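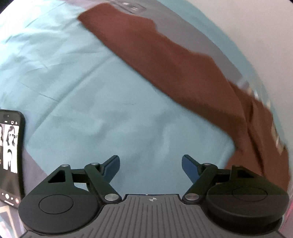

Blue cloth and reddish-brown cloth, side by side.

December 16, 2021

So I went to my first ever council budget meeting, and I have to tell you all about it, because I came home at half past ten at night too wound up to sleep and ate toast standing at the counter while explaining business rates to the cat.

Some background for anyone who doesn't live in Lolholm. The council has been talking since August about bringing in a charge on market stalls and small street traders. It would be a flat yearly fee of £388 per pitch, on top of the rent traders already pay. The papers call it the Pitch Contribution. Everyone else calls it the stall tax, and by the end of the evening even the councillor proposing it had slipped up and called it the stall tax twice, which got a cheer from the back.

I am not a trader. I buy my onions from one and that's about as deep as my involvement goes. But Zerrin Keskin, who I get those onions from, handed me a leaflet with my change a few weeks back and asked if I'd read the proposal. I said no. She said it was only eleven pages and one of them was a map. Well, I read it on the bus, missed my stop, and have been a bit of a bore on the subject ever since!

What I hadn't understood is how little of a town's money is really up for discussion. I'd always pictured a budget as a big pot and a row of people arguing over the ladle. In fact most of it is spoken for before anyone sits down. Care for older people, children's services, bins, paying back old loans. The bit left over, the bit they can truly move about, is small, and that is where all the shouting happens. Libraries, parks, the Saturday bus, the Christmas lights. And now the market.

The meeting was in the upstairs chamber at the town hall, which I had never been inside. It is lovely. There's a ceiling with painted shields on it and very hard benches. The public gallery is supposed to hold 50 people and it was full well before the start, with more of us standing along the wall (I got a bit of radiator, lucky me). There was a queue on the stairs and somebody had brought a flask and was sharing it along the line.

Yiğit Kozan opened for the ruling group. I'll be fair to him, he explained it clearly. The drains under the market square need redoing, the lighting is old, the money from central government has shrunk again, and the council thinks the people who use the square to earn a living should put in something towards it. He had a slide with a bar chart. He said the fee worked out at less than the price of two coffees a week, depending where you buy your coffee, and there was a groan at that, which I think he was expecting.

Then Canan Canpolat stood up for the opposition and the whole room leaned forward. I had no idea local politics could be this good. She didn't shout at all. She had the accounts printed out with coloured tabs sticking out of the side, and she went through them page by page. Why had the consultants, a firm called Groltisex, been paid for a second report when the first had already answered the question? Why was the car park behind the old Plaver works let at a rent that hadn't changed in years? Had anyone worked out what it would cost to collect the stall tax, send the reminders, and chase the people who didn't pay? Cllr Kozan said he would come back to her with a figure. She said she was happy to wait. There was quite a long silence and then the chair moved things on.

My favourite part, though, was the public questions. You have to put your name down in advance, and each speaker gets 3 minutes, with a little lamp on the desk that goes amber and then red. I love the lamp. I want one for family dinners.

Graciela Sosa went first. She mends and alters clothes on the corner pitch by the steps, and she talked about winter mornings when she takes less than her rent and stays open anyway for the two or three people who might come. She said a flat fee doesn't know what sort of year you've had. I wrote that down on the back of my hand, as I'd forgotten paper. A man who sells phone cases asked whether it would apply to people who only trade in December. An older gentleman asked about pigeons, which was not on the agenda, and was thanked for his contribution.

Then there was Vitória Cardoso, and I think she changed a few minds. She spoke in favour of the charge, more or less, and she's a trader herself! She said the square floods by her stall every time it rains hard, she has been asking for the drains to be fixed for as long as she's been there, and she would gladly pay towards it if she could see in writing that her money was going down that hole and no other. What she wouldn't do was pay into a general fund and hope. People on both sides clapped. I clapped and I hadn't even known I agreed.

That question of ring-fencing took up the next hour. Ring-fencing, for anyone as new to this as I am, means promising that money raised for one thing can only be spent on that thing. It sounds so obvious that you wonder why it isn't always done. The finance officer, who was very patient, explained that councils don't much like it, partly as it ties their hands when something goes wrong elsewhere, and partly as you end up with lots of little pots that can't help each other out. I could see the sense in that too. I spent most of the evening agreeing with whoever had spoken last, so it's probably a good thing I don't have a vote in the chamber.

There was also a petition with 740 names on it, handed over in a carrier bag. A petition that size means they have to debate it, under the council's own rules. I signed it in the queue, then worried for a moment that I should have waited to hear both sides, then decided that asking for a proper debate was something I could stand behind whichever way it went.

So what happened? They didn't vote! After all that! An amendment was put forward to scale the fee by size of pitch, and another to give new traders their first year free, and it was agreed that both should go away and be costed and the lot brought back in the new year with the rest of the budget. A few people near me were cross and said it was a dodge. I was oddly pleased. It felt like the room had been listened to, at least a bit, and the thing that comes back may be better than the thing that went in.

A few tips if you fancy going along yourself, and I really hope you do:

The papers go up on the council website about a week beforehand. Look for the "public reports pack", and skip to the appendices, where the good stuff is.

If you want to ask a question you need to email it in by noon two working days before. It has to be a question. A speech with a question mark on the end seems to be allowed.

Bring a cushion. Bring a drink. Sit on the left if you can, the microphones on the right-hand desks crackle.

You're allowed to leave whenever you like, and people do, but the best exchanges all came after nine.

I've already got the next date in my diary and I have talked my sister into coming, on the promise of chips afterwards. I've also written to my own ward councillor for the first time in my life, asking how he means to vote on the sliding scale, and he wrote back the same evening! Only two lines, and he hasn't made up his mind, but he asked what I thought. I've started a reply and it is already far too long.

If you trade on the square, or used to, or gave up because of the costs, do leave a comment. I'd love to know what you'd want from it. And if anyone understands the bit in appendix C about reserves, please, please explain it to me.

Filed under: Lolholm, council things, the market
Next time: back to the allotment, where the leeks are doing well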